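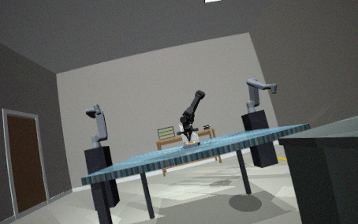 4 min read

Search this site
Search

Speaker notes: Acting appointments in the magistrates' courts

Jhair Muñoz, Remisville Court Users' Forum, 25 August 2020

Opening

Thank the hosts. Say that the talk covers acting appointments only. Questions on pay and pensions go to the session after the break.

Start with the position in Remisville. The senior magistrate's post has been filled on an acting basis since March. The term has been renewed twice. Each renewal was announced on the day the previous one ran out. Lawyers with cases listed for the following morning did not know who would be sitting.

Make clear that I am not criticising the person doing the job. Her lists have run to time and her written rulings come out faster than they did before. The complaint is about how the post is being filled.

What the rules say

The district charter allows the appointments board to name an acting senior magistrate when the post falls vacant. The board must then send a name to the assembly for a vote. The charter says this should happen "without undue delay". It gives no number of days.

Pause here. People usually ask what counts as undue delay. There has been one ruling on it, the Betancur case, and it did not settle the point. The court said the delay in that case was too long but would not say what would have been acceptable. Read out the short passage if there is time. It is on the back of the handout.

An acting magistrate has the same powers in the courtroom as a permanent one. The difference is in the office work. An acting senior magistrate cannot sign off the yearly sitting plan, cannot appoint a deputy and cannot move staff between courthouses. In Remisville the sitting plan now in use is last year's with the dates changed.

Why it matters to court users

Three points, keep them brief.

Security of position. A judge who can be replaced at the end of a short term, by the same board that renews her, is in an awkward place when the district itself is a party. I have no evidence that it has affected any decision. People who lose a case against the district may still wonder, and they should not have to.

Listing. Long trials are hard to fix when the senior magistrate's term may end halfway through. In Remisville 2 trials have been put back for this reason. Both involve defendants on bail — mention this, as it comes up every time.

Deputies. With no deputy, leave and sickness are covered from Andendale. That means a magistrate driving over, and a late start if the road is bad.

How Andendale did it

Andendale had the same problem and dealt with it by a standing order. The main parts are:

- The board advertises the post as soon as a retirement date is known.
- An acting term may be renewed once only.
- If the board has sent no name by the end of the second term, the assembly's legal clerk puts the shortlist to a vote.
- The reasons for any renewal are published.

The board there opposed the third part and still does. It says that a vote on a shortlist turns the choice into a political contest. That is a fair concern and I should say so. My answer is that the assembly already votes on the name, and the shortlist is still drawn up by the board.

The last shortlist in Andendale had 5 names and the vote took one sitting.

The Brivo proposal

Some of the audience will have read the Brivo paper. It goes further and would end acting appointments altogether, with the longest-serving magistrate stepping up until the vote. I do not support this. In a small district the longest-serving magistrate may be close to retirement or may not want the work. Remisville has 4 magistrates including the acting senior, and one of them is part-time.

If asked whether the paper's costings are right, say I have not checked them.

What I am asking for

The forum can't change the charter. It can write to the assembly and ask for a standing order on the Andendale model. A draft letter is at the end of the handout. Ask people to send changes to the forum secretary and to use the paragraph numbers.

Take questions. Do not discuss the pending bail cases or the names said to be under consideration.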